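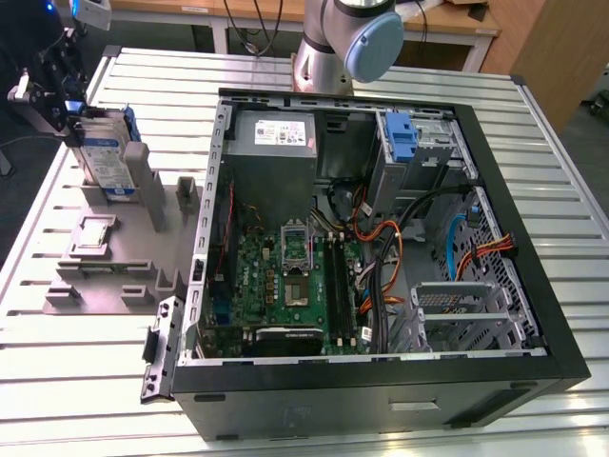

1/ Recondicionar um desktop Dell de torre: processador, memória, disco

Série de notas para quem pega numa destas caixas pela primeira vez. Torre deitada, painel lateral fora, interior virado para cima. Fonte desligada da tomada e botão de ligar premido uns segundos antes de tocar na placa.

2/ Socket. Alavanca e placa de retenção levantadas, processador fora. Com o socket assim, nada passa por cima dele: nem cabos, nem chaves, nem a manga. Um pino dobrado num LGA custa mais tempo do que o resto do trabalho todo.

3/ O processador pousa num recesso à medida, nunca solto na bancada. Uso um suporte impresso em 3D, cinzento, com um encaixe quadrado para o chip e uma ranhura vertical para o disco. Qualquer tabuleiro com divisórias serve, desde que o chip não deslize.

4/ Limpeza da pasta térmica: isopropílico e pano sem fios, do bordo para o centro. Não raspar. Se a pasta estiver seca, deixar o pano húmido em cima 2 minutos e repetir.

5/ Entrada do processador: alinhar o triângulo e os entalhes, baixar a direito, largar. Sem pressão. A força faz-se só na alavanca, depois de a placa de retenção estar assente. Alguma resistência na alavanca é normal.

6/ Memória. Nesta placa os dois slots pretos ficam à direita do socket. Conferir o entalhe do módulo antes de carregar e pressionar nas duas pontas até as patilhas fecharem.

7/ Cablagem. Fotografar antes de soltar o que quer que seja. O molho que vem da zona da gaiola de discos atravessa a caixa em arco e volta sempre ao sítio errado se for montado de memória. O SATA azul-claro corre junto à lateral, ao lado do painel perfurado. Deixá-lo nesse trajeto.

8/ Disco. A gaiola tem um trinco de plástico azul. Abrir o trinco, deslizar, fechar. Se for preciso forçar, há um cabo preso atrás. Disco mecânico guardado de pé enquanto espera, longe da beira.

9/ Placa gráfica: só sai se for para substituir ou se o pó o exigir. Segurar pelos bordos, soltar a patilha do slot primeiro. Parte dos slots que me chegam partidos foi arrancada com a patilha ainda fechada.

10/ A Inmaculada Salcedo perguntou pela bancada. Perfil de alumínio com ranhuras. Permite fixar suportes em qualquer ponto e limpa-se depressa. Contra: engole parafusos. Os pequenos vão para uma caixa com tampa.

11/ Primeiro arranque com o mínimo: processador, dissipador, um módulo de memória. Sem disco, sem gráfica, se o processador tiver vídeo integrado. Entrar na BIOS, confirmar modelo do processador e temperatura, desligar. Só depois ligar o resto.

12/ Teste de memória: 6 horas, módulos todos montados. Registo na folha do lote com o número de série da caixa. O modelo da folha que uso é do Kyrylo Kovalchuk e cabe numa página. Amanhã publico os campos.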